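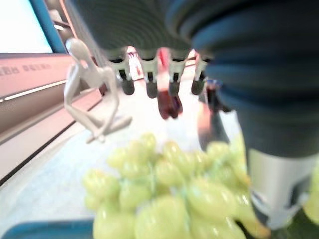 3. When the hand gets close: weighing the near view against the far one

The question that kept us busiest in this part of the work was a simple one to ask and a slow one to answer: how much should a robot trust the small camera at its wrist once the hand has come down close to something soft? From a little way off, the wrist view is a pleasure to work with, and a learned controller can read a good deal from it. Close in, matters change. The grapes in the first panel of Figure 3 fill the lower middle of the view, and they are softly blurred, while the pale seated figurine standing further back on the tabletop can still be made out between its thin limbs. A person glancing at such a view has no trouble in saying "those are grapes", and may even enjoy the small white highlights on the skins, but a controller that needs to know where the bunch ends and how far away its nearest fruit lies is being asked for something rather harder. Part of the view is also taken up by the robot itself, with dark prongs along the top and a dark part of the arm coming down on the right, and what lies behind these must be remembered or guessed.

Our earlier controller, which we call Odow, dealt with this in the plainest possible way. It took the head view and the wrist view, turned each into a short list of numbers, and laid the lists end to end with the same weight from the start of a reach to its finish. We were fond of Odow, and we still think it a sensible place to begin, but its mistakes had a pattern to them. It approached well and then dithered. The hand would drift sideways over the fruit, or close early on air, as if the last stretch of the movement belonged to a different and less confident machine.

The method we put in its place, Vasarach, keeps the same inputs and adds a small gate that decides, moment by moment, how much each view should count. The gate sees the joint angles of the arm and fingers, together with a rough measure of sharpness taken over patches of the wrist view. Patches that show the robot's own hand are found from the joint angles and left out of that measure, which matters more than we had expected - our first version, made in April, counted them in, and a crisp fingertip was enough to persuade it that the whole view was crisp. Where the sharpness of the remaining patches drops, the gate does not simply throw the wrist view away. It lowers the weight on fine position and keeps the weight on colour and on broad shape, both of which survive blur quite well.
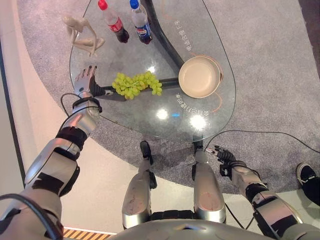
It may help to say why we did not lean on the head view alone, as a kind reader of an early draft suggested. The head camera gives the layout of the table in one piece, and for choosing what to reach for it is by far the better of the two. Its weakness is depth. Looking straight down, it has little to say about how high a hand is above a surface, and glass makes this worse, with the floor showing through and the ceiling lights coming back as bright spots. We tried a version of Vasarach in which the gate was allowed to close the wrist view off completely, and it learnt to do so near the end of a reach, after which it tended to press too hard. Holding a small part of the wrist signal open at all times cured most of this, and we have kept it that way.

For the comparison we ran 24 reaches with each of 3 controllers: Odow, Vasarach, and Vasarach with its gate frozen at its average setting. The rules for scoring were written down and settled on 26/10/2024, before any of the counted reaches were made. A reach was scored as good if the fingers closed on the target without pushing it along the table first, and the person scoring did not know which controller was running. All of the reaches were made on the Forusov platform with the same hand, and we left the furniture and the lights of the room as they were, as we wanted the glare and the busy background to be part of the problem.
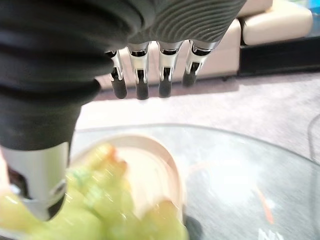

Vasarach failed on 2 of its reaches. Both were slips to the side, and both came when the target sat low in the wrist view and very little of its outline was left to go by. Odow failed a good deal more often, chiefly in the final stretch, and the frozen gate came between them, closer to Odow than we had hoped. We take this as fair evidence that the changing of the weights does the useful work, and that the extra layers alone would not have carried us very far. We would be careful about reading more into it than that. The set is small, the targets were soft and pale green for the most part, and a hard dark object might well trouble the sharpness measure in ways we have not yet met.

There is one more habit of the gate that we would like to record, even though we can't fully account for it. When the hand lingers over a dish with a raised rim, the weight on the wrist view rises again, although the food beneath is as blurred as ever. Our best guess is that the arc of the rim gives the gate an edge to hold on to. The Achari recordings, discussed in the next section, contain more dishes of different shapes and should let us test this properly.

Figure 3. Views from the grasping study. First panel: wrist camera, with grapes close to the lens. Second panel: head camera, with both hands and the glass-topped table. Third panel: wrist camera, with the thumb lowered over pale green food and the fingers raised beyond it.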